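Teaching by hand and by remote: your questions answered

Bokton is our home for people who teach robot arms everyday chores, and these are the questions that land in our inbox most often. Take your time with them, and do write if yours is missing.

Do I need any experience to teach a task?

None at all! You either take hold of the arm and guide it (we call this hand teaching), or you sit at the Nadeck remote station and steer it from there. Most newcomers like to begin by hand, and a bedroom with a side table is a perfectly good first classroom.

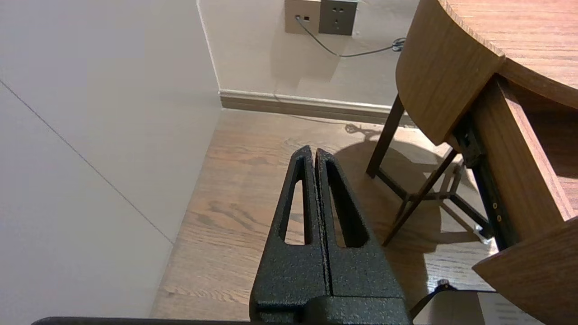 Rosser asks whether a clumsy attempt spoils the whole set, and would like to know if it has to be deleted right away.

Please don't worry, and please don't delete it. Mark it "unsure" and carry on – we go through those ourselves, and a slow recovery from a poor grip is often well worth keeping.

How many demonstrations should I record?

For a single pick-up-and-place task we suggest 75, spread over 3 sittings so that your hands (and your patience) get a rest. Our biggest task so far, Flarkadine, has 1115 in it, 839 of them done by remote control.

How firmly should the gripper close on smooth, rounded things?

Gently at first, then a touch more once both fingers have made contact.
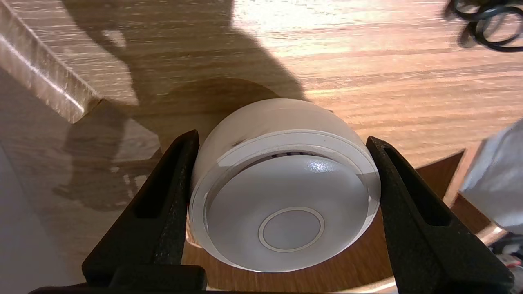
If the object starts to turn as you lift, lower it again, open up and come in from a slightly different angle, all in the same recording.

Can I teach near furniture and cords?

Yes, and we rather hope you will, as real rooms are full of both. Run through the path once at low speed before you record, and watch the arm's own cables as well as any that belong to the room.

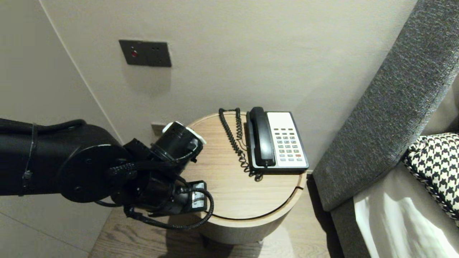 Reading time: 3 minutes

Can I switch from hand to remote halfway through?

You can, between demonstrations. Save the one you're on, choose the other mode from the menu and wait for the short tone before you move anything.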